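Petites choses sur la nappe

La nappe gaufrée, rose tirant sur le beige, sert depuis bientôt 7 ans. Elle passe en machine à 60 degrés et ne se repasse pas.
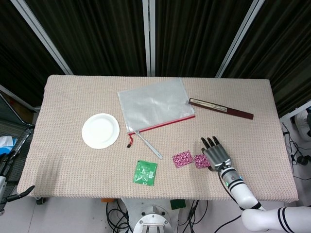
Les pochettes à fermeture éclair viennent de chez Rimura, par lot de 4. On y met les couverts, les sachets de thé, les bonbons. La rouge est la plus facile à retrouver au fond d'un sac. Pour les assiettes, du papier blanc tout simple.

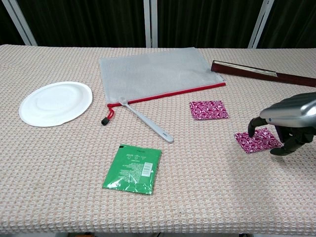 Assiette en carton, pochette à zip rouge et cuillère.

Galerie suivante : les tasses Bastos.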